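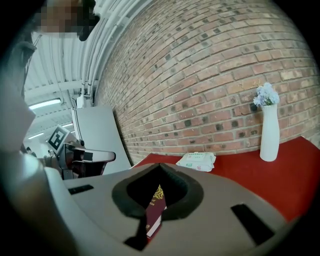 Châu Nghiêm told us that if she had it to do over, she would have asked about the placement hours first and the tuition second, and that she had done it the other way round and paid for it with a whole extra winter of waiting.

We put her remark at the front of our report because it changed the way we went about the project. Our plan in February had been a simple one. We wanted to find out what it takes to become a dental assistant in and near Tollwood, write it up in plain words, and leave a copy in the career office for other students who are as confused as we were. We thought it would come down to one table with costs in it. It got a good deal longer than that, and we hope you will bear with us!

What the courses look like

The evening course at Tollwood runs 26 weeks and costs $1,290, with books and scrubs on top. You need a high school diploma or the equivalent, a hepatitis B vaccination record (or a signed form saying you have started the shots), and a current CPR card. The classroom part covers tooth numbering, infection control, instruments, charting, and how to take an impression without making your patient gag, which everyone we talked to said they learned on their lab partner and never quite forgave each other for.

The certificate course is longer and takes place in the daytime. It includes radiography, and this matters more than we first understood, as the rules on who may take X-rays are different from state to state. If there is any chance you will be moving, please look up the rules for the other state before you sign anything. Two of us had no idea.

Placement hours

Both courses ask for 300 hours in a working dental office. The school helps, but it doesn't promise you a chair-side spot, and that was what tripped Châu up. She finished her classroom work on time and then sat on a list until a place came open at Kodis, a family practice across the river, where she was placed under a lead assistant named Thái and had (in her words) the best and most tiring spring of her life.

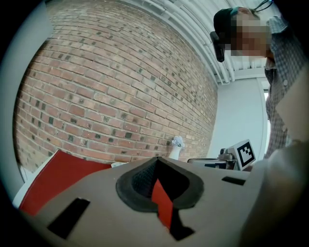
Fig. 2. Red-brick wall.

Students log their hours in a program called Lirketance, and the supervisor has to approve each entry. We heard the same piece of advice over and over, so we will pass it along: enter your hours the same evening. Entries that are left for more than a couple of weeks have to go through the program coordinator, and she is a very kind person with a very full inbox.

The survey

We sent our questions to people who had finished either course, and 18 of them wrote back. Most were working in a dental office. A few had gone on to hygiene school, and one had moved into front-desk work and liked it much better, as she said her back had never agreed with leaning over a chair. When we asked what had surprised them, the answer that came up most often was how much of the day goes to cleaning and setting up rooms. Nervous patients came next, especially little ones, and several people wished there had been a class session just on talking to a scared child.

What we would do differently

We should have started the interviews sooner, and we should have talked to offices as well as graduates. Kodis was the only practice that let us come by, and one office can't speak for all of them. We also left out financial aid almost entirely. The forms changed while we were writing and we didn't want to hand anybody old information, so please go to the aid desk in person and bring last year's tax return with you. They're open until 4:30 p.m.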